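Equipment round: what we're asking for, and why the simulator goes first

The request list for the new round closes on 29th May, and I'm happy to report that ours is nearly done! After a lot of back and forth the group has agreed to put simulation at the top and hardware second. A year ago I would have argued for the reverse – arm first, everything else when the money shows up – but a season of working on the rendered kitchen-and-hallway set has changed my mind completely.

The big line is compute. We have a quote from Zuvden for a workstation at $2,667, with three years of parts cover included. The Pinura quote came in at $1,877, which looks like an easy win until you see that the graphics card is one size down and the cover is extra. Both would run what we have now. Only the Zuvden box leaves us room to render two wrist views at once without dropping the step rate, and that is the thing everybody has been asking me for since the winter.

Wrist views are where the time goes. Up close, a plain surface turns into a few bands of flat color behind the finger, and the policy has to get by on that. We want many more close approaches like this one in the training set, from many more angles, and each one has to be rendered. 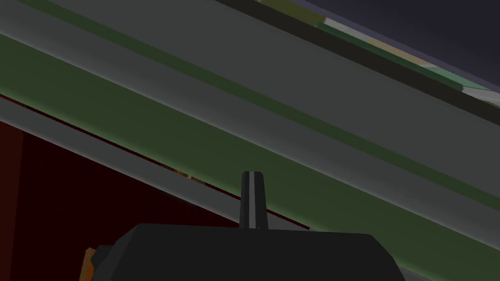 Przemysław Wasilewska would still split the money: take the cheaper machine, put the difference toward spare fingertips and a second set of cables, and stop pretending that contact in software will tell us how a pad wears. Rendering overnight is fine, in his view, and a broken fingertip in August with no spare on the shelf is a lost month.

It's a fair point, and the list is better for it. Fingertips have moved up to the second line. Cieślak sells them in packs of six, and one pack goes in no matter which workstation we choose. Cables can come out of the regular supplies budget.

Third on the list is scene work. Our walls and furniture are pretty simple, and I'd love to pay for a few days of an artist's time to give us more textures and, above all, more lighting setups. Dim rooms are a real gap for us. Pale fingers against a dark red wall are easy enough to pick out, but we have very few scenes like that to train on, and the bright sets are heavily overused.
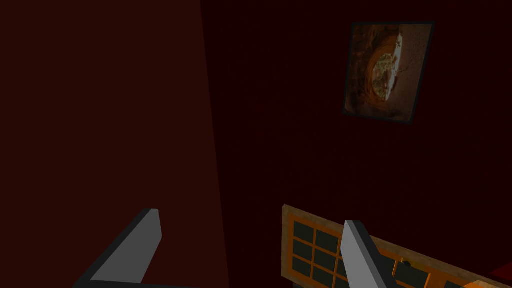 Maja Kurek

A word on what we left off. The Brultov mobile base is a lovely machine and I hope we get there, but it needs floor space, a charging spot and somebody's steady attention, and right now we have none of those to spare. I've asked for the long-term price list so we can plan for it properly next time instead of guessing.

If you have a request that isn't covered here, send me the item, the supplier, the price with shipping, and a line or two on which experiments would use it. Small things count too. Last round we forgot mounting plates entirely and ended up sharing one between two benches, so please go and look in your drawers before you tell me you're all set!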